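Rice, trays and a very full hall: notes from the Furnwood kitchen swap

If you walked past the Furnwood community rooms one afternoon in December and wondered why there was a queue out to the bike racks, it was for the kitchen swap, and I was in it with two carrier bags and a colander I have never liked. I've been going since it started and I have never seen it so busy. By the time the doors shut they had taken 109 things across the front table, which beats last winter easily, and there was still a lad trying to hand in a fondue set as the lights went off.

For anyone new to the area, the swap is very simple. You bring kitchen bits you don't use, they go out on the tables, and you take home what you fancy. No money changes hands unless you want to drop something in the tin for the new cooker. The tin is doing well, by the way! The target is 2,000 pounds and it should get there by spring if people keep being as generous as they were this time.

What pulled me away from the mugs (I do not need more mugs) was the rice sorting at the back. It's an old pastime in a couple of families round here: you spread your dry rice out on a tray, pick it over for grit and husks, and tip the good stuff into a tub. I had always done mine in a sieve over the sink, badly. I had a go on a proper tray and I could have stayed all day. It's very soothing once you stop chasing every grain, though I'm told my speed needs work.

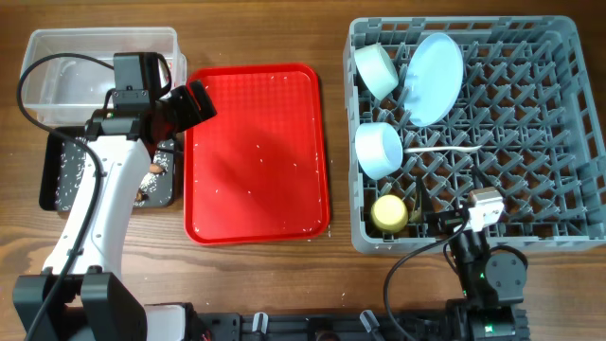 Issue 32, page 11

The red tray is the one I'd have taken home if I'd been quicker. It's plastic, with rounded corners, a raised rim and a fine crosshatch pattern, and rice shows up beautifully against it. The dark one shows the grains up just as well, so if you've got an old black tray in the cupboard, there's your rice tray sorted. A clear tub next to you is handy too, and you can see how much you've got left without getting up. Mind the edges, mind you. A few grains always make a run for it over the rim and on to the wood, and I was still finding them in my cuffs at teatime.

I've also changed my mind about dish racks. I'd had them down as things for dishes and nothing else, but that square grey one with the angled prongs is a smashing shape for anybody short of worktop. Mine at home is a long wire thing that takes up half the side and tips over if you put a pan at the wrong end. I've been looking at it crossly ever since.

Best find of the day went to my neighbour, who came away with a Kratochvíl bread tin, hardly marked, and a stack of Redik jars with all their lids. I got a lemon squeezer and a cake stand, and my colander went within minutes, so somebody out there likes it.

The soup was lentil and it ran out early. Sokham Bakery sent rolls, and those went even faster. There was talk of a second urn for next time, and I'm all for it, as the wait for tea was roughly as long as the wait to get in.

The next swap is in March, same rooms, doors at two. Baking tins and sharp knives (wrapped up well, please) are wanted most, and they've got more than enough mugs. Leftover trays are in the hall cupboard and can be borrowed any morning before noon, just sign the sheet inside the door.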